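14 November 2023

Hanger cell, gripper comparison, continued from the page with the coffee ring.

Left the arms, rail and stand alone since the last entry. Only the fingers and the controller settings are up for debate today. Brurkar fingers first, then the Trokeneo set, same black garment for both so that I can't blame the laundry.

Controller is still the Aguirre build from September. I know there's a newer one. The newer one changed the gripper current scaling and the release notes devote one line to it, so it can wait until I have a free week and a better attitude. Current limit register at 2672 for the Brurkar runs. Tried 3111 at first because that was the number on the sticky note, and the fingers closed like they had a grudge. The sticky note has been retired.

Brurkar, 11 attempts: good bite on a single layer, poor at letting go. The fabric follows the fingers out on release and drags the shoulder back off the hanger, which undoes the only thing we wanted done. Wiped the pads with alcohol halfway through. No difference I'd swear to.

Trokeneo, also 11: slips more on the first grab but releases clean. If it gets two layers at once it holds fine, if it gets one it's a coin toss. I prefer this failure. A slip costs a retry, a drag costs the whole run.
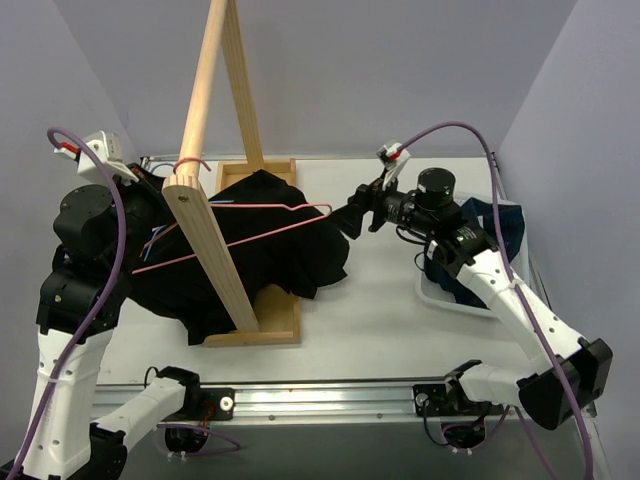 Both arms at the shoulders, right fingers on a fold by the hooked corner of the pink hanger.

The corner is where the time goes. Wire and cloth arrive at the fingers together and the planner has no opinion about which one it is supposed to be holding. Opening the approach angle to almost 90 degrees helped with Trokeneo and did nothing for Brurkar, whose fingertips are too fat to get behind the wire anyway.

Wrist camera: exposure locked, finally. Black cloth on a white table is a rotten combination and auto exposure kept picking the table. With the lock on I can see folds, though the segmentation still likes to merge sleeve and body into one confident blob. Rernness swears their depth filter handles dark textiles. Their demo video uses a beige towel.

Purple cables: check slack before every session. The ties are fine where they are - please don't add more, the elbow needs the loop.

To do:
- repeat Trokeneo at 2672 with the slower close
- print narrower tips for the Brurkar
- try a garment in any color other than black
- write down the rubber band position on the dowel before it gets bumped

Leaving the Trokeneo fingers on overnight. Brurkar set is in the drawer with the good hex keys, or where the good hex keys used to be.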